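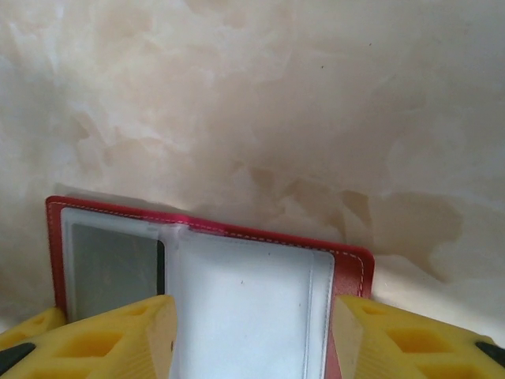
Red card holder, open, on the marbled top. White sleeve pages, white stitching.

May, bench notes, small leather goods

Start 7:40. Coffee first, then the red one.

Got the marbled surface to myself till Darnell needs it for the Plattner order, so keeping this quick. Today is card holders only. No wallets, no key things, Johanna has those on her list and I don't want to mix the trays again.

Red holder, ref 634. Glossy cover, bright cherry, leather-like. Not writing "leather" on the ticket until Trungate answers my email. Their sheet says one thing on page one and something else on the back. Emil thinks coated split. I think PU. Leave the field blank for now, better blank than wrong.

Stitching: thin white line just inside the top edge, follows the rounded corner and goes on down the side. Want to measure distance from stitch to edge at the corner and again halfway down. The last Feltasard batch wandered near the corners and we only caught it when Silvan put two side by side. Caliper was not in its drawer. Used the steel rule, 2 mm at the corner, same halfway down. Fine for today but redo with the caliper before it goes on the sheet.

Sleeves: white plastic, one page left and one right, meeting at the fold. Opening test is the usual, 100 open-close by hand, look at the crease, then another 100. Didn't get past the first round, phone rang (Regula, about the boxes, see below). Crease after first 100: no split, a bit of whitening maybe, hard to tell on white. Hold it against something dark next time. Black card is in the paper drawer if Darnell hasn't used it up.

Card fit. Tried an old membership card and a business card. Membership card snug, goes in with a push and comes out with a thumb. Business card slides, would fall out if you shook it upside down. Not a fault as such, but the insert text says "holds all your cards securly" and I'd take that line out. Told Emil. He says the text is already at the printers. Of course it is.

Color: red shifts a lot depending on the lamp. Next to the window it's nearly the Demis red, under the bench lamp more orange. Need to agree on one light for color checks and stick to it. Johanna votes window, Silvan votes lamp. I vote lamp, window is useless after 4. Put it on the wall when decided.

Marbled top: wipe before putting anything glossy face down on it. Dry cloth only, the spray leaves a film and the film ends up on the covers. Please.

Boxes (Regula). The flat ones are too shallow for the holders closed with cards in. Empty they go in ok. She can get the next size up but min order is high and delivery is 11 working days. Said yes provisionally, she needs a firm answer by tomorrow noon. Ask Emil who pays.

Left over:
- second 100 on 634, dark card behind the sleeve
- caliper!! whoever has it
- Trungate, chase material answer, phone this time
- same checks on the tan one and teh green one when they arrive
- write up stitch numbers properly, not on the back of a delivery note

Stopped 11:15, Darnell wants the bench. Red one is in the shallow tray, left end, with its ticket. Don't file it yet.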